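3.2 The Bag Task

Students in the Jillach robotics club were asked to choose the third benchmark task themselves, by vote. We had proposed stacking cups. They chose opening a bag, on the grounds that cups were for babies, and so the rest of this section concerns a bag.

Demonstrations were recorded by 11 students over one term, each driving the arm by hand controller with only the wrist view to go by (Figure 3). The club's arm, known to its users as Skekside, has two fingers and no sense of touch. Its drivers had 20 fingers between any two of them and took some time to forgive it. Of 135 recorded attempts, 79 were kept for training. The remainder were dropped because the driver gave up, talked to the arm instead of moving it, or went to lunch with the recording still on.

Figure 3. Wrist views from the bag task. Top: open fingers near a corner of the bag, with the small metal ring in view. Bottom: the bag with its zipper open and a round yellowish-green object partly visible inside.
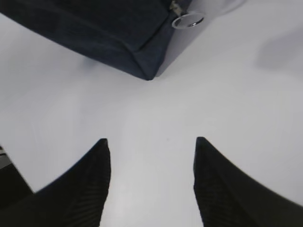 3.3 What Counts as Open

Our first scoring rule gave a point if the bag was "open." This lasted one afternoon. Tiburcio Palacios, who coached the club and had to settle the arguments, was shown a zipper parted by the width of a pencil and asked to rule on it. He declined. The students then wrote their own rule, which we adopted with the spelling corrected: a bag is open if a person looking down at it can tell that something is inside. They need not be able to say what.

The rule has held up better than ours did. In the lower view of Figure 3 the gap is narrow, and a reader may fairly call the thing inside a lime or a ball, but it passes either way.
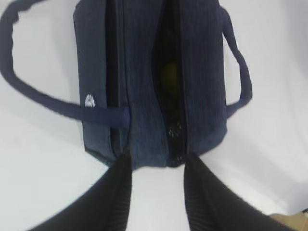

Handles were the other source of dispute. A soft handle goes where it likes, and drivers disagreed on whether moving one clear first should cost them time. Bañuelos, the team from across town that shared our task sheet in May, stopped the clock for handles. We did not, and our times are slower as a result -- a point their students have raised with ours more than once. For the comparison in Section 4 we therefore report success only, and leave speed to be settled between the two clubs.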